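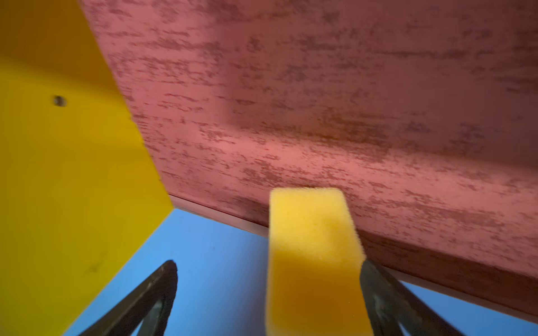
Nettoyage des meubles de retour : le poste passe au bras, vos avis ?

Forum Atelier et logistique > Organisation du travail
11 réponses

brusville_quai2
Bonjour à tous. Je travaille au reconditionnement chez Coman, site de Brusville. On reçoit du mobilier pour enfants et du petit rangement en retour de location, on contrôle, on nettoie, on revisse, on remballe. Depuis octobre le nettoyage des casiers est fait en partie par un bras avec une éponge dans la pince. Il prend les angles intérieurs et le dessous des tablettes, on garde le reste.
La direction dit qu'aucun poste n'est supprimé. Pour l'instant c'est vrai. Par contre le travail a changé et je voudrais savoir comment ça s'est passé ailleurs, surtout pour les horaires et la classification.

mado_vis
Chez nous, pareil mais sur des bacs. Au départ on nous a vendu ça pour les épaules, et sur ce point je n'ai rien à redire. Passer l'éponge sous une tablette bras levé toute la matinée, je ne le regrette pas.
Ce qui a changé, c'est le rythme. Avant on s'arrêtait quand on avait fini un meuble. Maintenant il faut que le suivant soit prêt.

R. Boutros
Rima Boutros, déléguée sur un autre site Coman. Avant de parler classification, qui change l'éponge, qui relance après un arrêt, et est-ce que c'est écrit quelque part ? Si tu fais de la surveillance et du réglage, ta fiche de poste doit le dire. Demande la version à jour par écrit.

brusville_quai2
C'est nous qui changeons l'éponge, qui relançons et qui remettons le meuble en place quand il a bougé. Rien d'écrit. On a eu 2 heures de formation, surtout sur l'arrêt d'urgence.

Tof59
Je vais être à contre-courant. Un bras pour tenir une éponge, je trouve ça cher payé. Un gars habitué fait un casier plus vite et il voit en même temps si un panneau est fendu ou s'il manque une vis. Le bras passe devant et continue.

ligne_plalton
@Tof59 Plus vite à huit heures du matin, oui. À quinze heures, je demande à voir. J'étais sur la ligne Plalton et la qualité en fin de poste s'est bien tenue après l'arrivée des bras. Le matin on était meilleurs qu'eux, l'après-midi non.

Tof59
Tu compares à une équipe fatiguée parce qu'il manquait du monde. Mets une personne de plus et refais la comparaison.

ligne_plalton
Possible. On n'a jamais eu la personne de plus.

OkheeNa
Bonjour, Ok-hee Na, je fais l'intégration chez Kumico, donc prenez mon avis pour ce qu'il vaut. Sur le nettoyage en angle, le plus difficile est de garder une pression correcte contre deux panneaux à la fois. Une éponge se déforme, et selon l'usure elle ne touche plus au même endroit. Les opérateurs s'en aperçoivent souvent avant nous. Sur une de nos installations, c'est une dame de l'atelier qui a proposé de tourner l'éponge d'un demi-tour à chaque palette. On l'a mis dans la procédure.
Pour le contrôle visuel, Tof59 a raison. Il ne faut pas l'enlever de la charge de travail en pensant que le bras s'en occupe.

mado_vis
Et la dame, elle a eu quoi ?

OkheeNa
Un bon d'achat. J'avais demandé autre chose pour elle, ça n'a pas suivi.

R. Boutros
C'est exactement le sujet. Le savoir-faire de l'atelier passe dans le programme et la grille de salaires ne bouge pas. Chez nous on a obtenu une prime mensuelle pour ceux qui font la conduite du bras. Il a fallu deux réunions et un relevé des interventions tenu par les collègues. Le relevé a compté plus que tous nos arguments. On avait 399 interventions notées, avec le motif en face : pince à rouvrir, éponge à changer, meuble mal calé, arrêt sans raison connue.
Brusville, commencez le vôtre maintenant. Une feuille au poste suffit, avec l'heure, le motif et le temps passé.

brusville_quai2
Merci, ça c'est concret. On a déjà un cahier pour les pannes mais on n'y met que les grosses. Les petites relances, on les fait sans noter.
Pour répondre à Tof59, le contrôle, on le fait toujours, mais après le passage du bras au lieu de le faire en même temps. Il faut donc reprendre chaque meuble en main une deuxième fois. Ce temps-là n'est compté nulle part non plus.

Tof59
Alors note-le aussi. Et note les fentes et les vis manquantes que tu trouves derrière lui, sinon dans six mois on te dira que le contrôle ne sert à rien.

ligne_plalton
D'accord avec Tof59 pour une fois. Attention aussi à la rotation. Chez nous les deux plus jeunes se sont retrouvés au bras en permanence et les anciens au remballage, sans que personne l'ait décidé. Au bout d'un moment les anciens ne savaient plus relancer la machine et n'osaient pas demander. Faites tourner dès le début, même si ça ralentit un peu.

brusville_quai2
On est déjà un peu là-dedans, c'est toujours le même collègue qui relance. J'en parle à l'équipe à la prise de poste, et je demande la fiche au chef d'atelier. Je reviens mettre la réponse ici quand je l'ai.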